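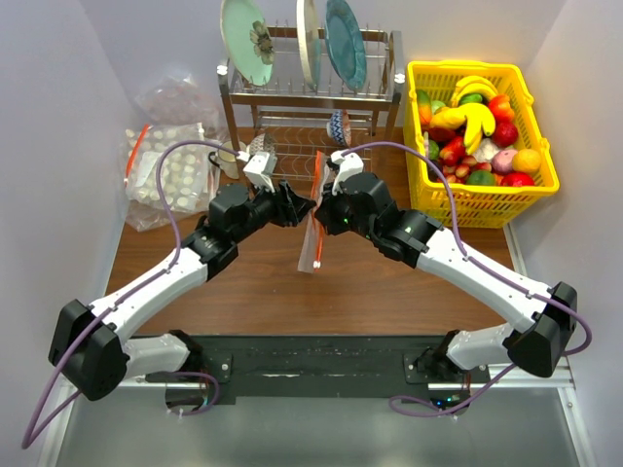 Speaker notes: Does the four-day week work?
Last updated: July 2021

Open with the Clastdale number. 2833 office staff, 6 months, same pay, one day less. The press release says output "held steady." Ask the room who measured it. Answer: the managers who had asked for the trial. Pause there.

Next slide. I am not against shorter weeks. I would like one. My problem is with the evidence, which gets repeated at every conference I go to and seldom gets read.

Three things to push on:

- Who signed up. Clastdale took departments that offered to join. Keen people work hard in a trial, whatever you are testing.
- What got counted. Calls answered, yes. Calls that had to be made again a week later, no. The report has a footnote on this and I'd put it up on the screen if the type were bigger.
- How long it ran. Brasilton looked great until October, when the busy season hit and five of its teams quietly went back to the old hours. That part is missing from the summary they hand out.

Ruawai is the better study. 900 workers, teams picked by lot, and a comparison group. Result: people slept more and liked their jobs more. Output was too noisy to call either way. Say this slowly, people tend to hear it as a yes.

If time is short, skip Liltatow. They cut the day but kept the workload, and staff took laptops home. Somebody will bring it up in questions anyway.

Money slide. Savings on heat and light are small and assume the building is shut. Most weren't.

Last slide: what I'd want before believing it. A full year, random teams, and outside people doing the measuring. Then take questions. Expect "but our staff love it." Fine, then say that in the press release.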